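Trimming two-handed cloth episodes before training

Step 2 of the Plaver guide. You should already have your raw episodes exported and sorted by task.
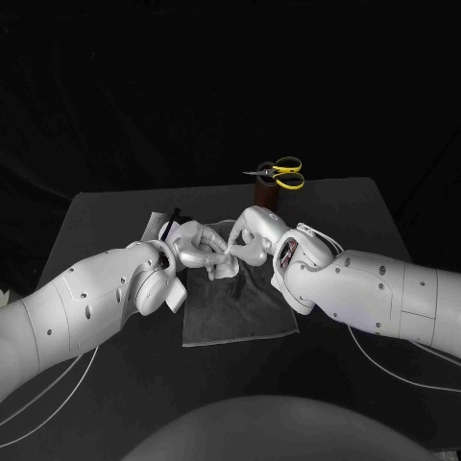
Most policies trained on cloth handling learn to wait, and the cause is usually dead time in the recordings. The operator pauses to think and the model copies the pause.

1. Load the joint logs for both arms and put them on one clock. If they drift by more than 35 ms, fix that first.

2. Compute the speed of each wrist and each finger joint. Keep the fingers separate - a hand can be working while the wrist stays still.

3. Mark a stretch as idle only when both hands are below threshold for 50 frames in a row.

4. Cut idle stretches down to five frames. Don't remove them completely or the actions will jump.

5. Replay ten trimmed episodes and check the handovers by eye.

On our Dretside set this took 2,510 episodes and flagged 757 of them for cuts. Charoen Limsakul wrote the script, and the thresholds are at the top of the file. Thin cloth needs a lower finger threshold than towels do.

Next: Step 3, labeling grasp changes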